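# The long way to Brerach

I'd been promising myself the coast track at Brerach for years, mostly out loud, mostly to people who had stopped believing me. So in July I finally booked the five days, bought a pair of socks that cost more than my tent pegs, and caught the early bus out of Flarnance with a pack I could barely lift.

You can walk it in either direction. I went north to south, on the advice of a bloke in the gear shop who reckoned the headwind would be kinder (it wasn't!). The first day is all paddocks and gates, and by lunch I'd opened and shut so many of them I had rust right up my wrists. Then the track drops through tea-tree and there's the sea, grey and enormous, and I may have yelled a bit.

I'd booked the huts, and I'm glad I did. They're basic – bunks, a tank, a long table with other people's candle wax on it – but after seven hours in drizzle the one at Arriaga felt like the Ritz. I hung my gear by the stove, ate a truly awful packet curry and was asleep by half past seven.

The only real luxury on the whole trip is the lodge at Foteso, at the halfway point, where they put on a proper breakfast and let walkers help themselves. I had porridge, then toast, then more porridge. A retired couple from Flarnance were doing the track for the third time and told me I'd packed like someone moving house.
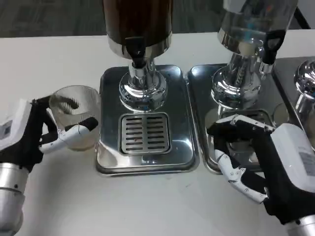
They were right, too. I went through my bag on the lodge verandah and pulled out 3 kilos of stuff I hadn't touched: a hardback, a second torch, jeans (jeans!), a full-sized bottle of shampoo. The lodge will post a parcel home for you, and I've never handed over money so happily.

After that it was a different walk. Day four goes up over the headland on steps cut into the clay, nearly 100 of them, and I got to the top with enough breath left to eat a whole mandarin and watch the gannets dropping into the bay.

The last stretch into Brerach is flat sand, best done at low tide, so check the times at the lodge before you set off. I got there just after four, bought hot chips at the jetty kiosk and sat on the sea wall in my very expensive socks until the bus came.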